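Reception robot hands out badges at a staffed desk: what do we have to mark or guard?
Posted in: Service robots > Rules and practice

Skikport
We run a registration desk where a mobile robot takes a printed card from a person and carries it to the visitor. Payload is tiny, top speed is limited in software. Our safety officer wants a fenced cell. The integrator says ISO 13482 covers it and no fence is needed. Site is open to the public, 700 visitors on a busy day in January. Who is right? Also, does the person at the desk count as an operator or as a bystander?

Evport
Just put tape on the floor. We did that and passed.

Drotska
Tape is a marking. It does not reduce risk by itself, and I would not rely on it in a public area.

Neither of your people is completely right. A fence is one possible measure, and a standard does not excuse you from the risk assessment. Do that first, for the actual desk and the actual task, and write down which standard you applied and why. The designation on the robot's declaration tells you what use the maker had in mind. If handing objects to the public is outside that use, you need an answer from the maker in writing.

Desk staff who hand cards over should be trained and treated as operators. Visitors are untrained third parties. Assess them separately, including children.

Practical items we check before each opening:
Stop button within reach of the seated person, tested daily.
Handover point fixed and agreed, card held out by its edge, fingers clear of the gripping area.
Cables off the travel path and out of arm reach. Power strips count.
Loose furniture and posts either in the map or removed.

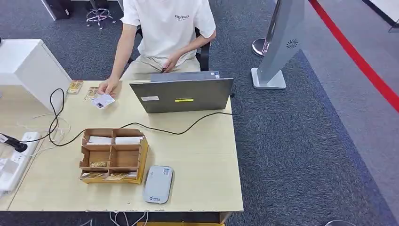

Log every unplanned stop with the time and the cause. We had 66 in the first month and most were traced to 2 map errors. Review the assessment whenever the desk layout changes, even if the robot software does not.

Alcaraz
Agree with Drotska. Ask your insurer too, ours wanted the stop log.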